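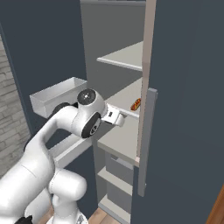 Can a Machine Put the Groceries Away Yet?

Gallery by Vija Mets

Chores look simple until a machine has to do them. This page follows the Prastham kitchen trials, run in simulation in April. The job was fetching one item from a refrigerator and carrying it to the counter. Out of 105 tries, 89 ended with the food where it should be.

Reaching in
The arm has its gripper out toward the middle shelf, just above the front lip. The small orange-red item is on the same shelf, near the right side. Most of the failed tries went wrong at this stage, usually when the fingers closed too early and pushed the food toward the back.

Doors are a separate job. All of these tries started with the door already open. Opening it by the handle is being tested on its own, and it is slower.

So, not yet for a real kitchen. A person does the same fetch in a few seconds and doesn't need the shelf kept nearly bare. Loading a full shelf is the next test, followed by two weeks on the bins lower down.

Text by Vija Mets. Simulated kitchen by Fenivden.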